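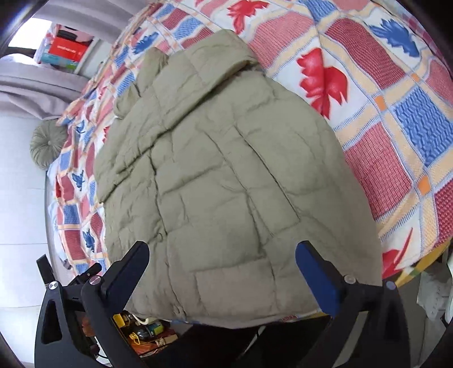
What will people see at the Nullberg open day in March? Our folding and tidying work, done live on ordinary clothes and ordinary beds, with the people who built it standing right there to talk to.

Nullberg opens its doors in March

VIRKUM – I've been writing announcements for Nullberg for a while now, and most of them have been about funding or new office space. I'm much happier to be writing this one! For one afternoon in March we're opening the whole ground floor at Virkum to anybody who wants to come and look at what we do with clothes, bedding and robot hands.

Doors open at 1 p.m. and we'll keep going until 6. It's free, but we have room for 300 visitors over the afternoon, so please sign up for a time slot on our website first. Last year we let people just turn up, and the line went down the stairs and out past the bike racks.

The main demonstration is Yusuf, our household program, which is all about laundry and putting things away. Yusuf runs every half hour and takes 20 minutes or so, depending on how many questions people shout out. Oluwatosin Dauda leads the team and will be doing the talking. She has a good way of explaining why a padded jacket is such a headache for a gripper: it squashes, it puffs back up, the seams pull the fabric into puckers, and a collar can fold over on itself and look like something else entirely. Put it on a busy patterned bedspread and working out where the jacket stops gets harder again.

"I can fold my coat while I'm on the phone," Oluwatosin told me. "I'd love for people to come and watch how many little decisions go into that."

After the demonstration you can have a go yourself. We'll have 4 stations set up with hand-held grippers, the kind you squeeze to open and close two fingers, and a pile of things to practice on. I tried it with a bath towel and was terrible at it. In-ho Ban, who runs the stations, got me to slow down and pinch closer to the hem, and my second towel looked almost like a towel. Kids are welcome at the stations from age eight up, with a grown-up next to them.

Upstairs, Ibrahim Ajayi will be showing Gidgate, the software we use to sort and review our recordings. I thought this would be the quiet corner of the day, but when we did a practice run for staff families it was the room people stayed in longest. You pick a garment, Ibrahim pulls up different attempts at it, and everyone argues about which one was best. The library for the open day has 900 short clips in it, and he says he'll take requests.

Åsmund Eklund, our head of engineering, gives a short talk at 3 p.m. and will stay for questions afterward. He has promised me no more than ten slides. The talk room has 70 seats and you can't book those ahead, so come a little early if you want one.

A few practical things. The entrance is on the yard side of the building, with step-free access to the ground floor and an elevator to Gidgate. Coffee and cinnamon buns are in the lobby. There is some parking, but the bus stops right across the road and I'd take that if you can. If you'd like to bring an item of clothing for the team to try, please do – clean, nothing precious, and no sequins.

Reporters and photographers are welcome all afternoon. Olanrewaju Okafor is looking after press visits and can set up interviews with any of the people above, or a quieter session at noon before the public comes in. Write to the Nullberg press desk and mark it "open day" so it gets to him quickly.

School groups should also contact Olanrewaju. We're holding back the first two time slots for them.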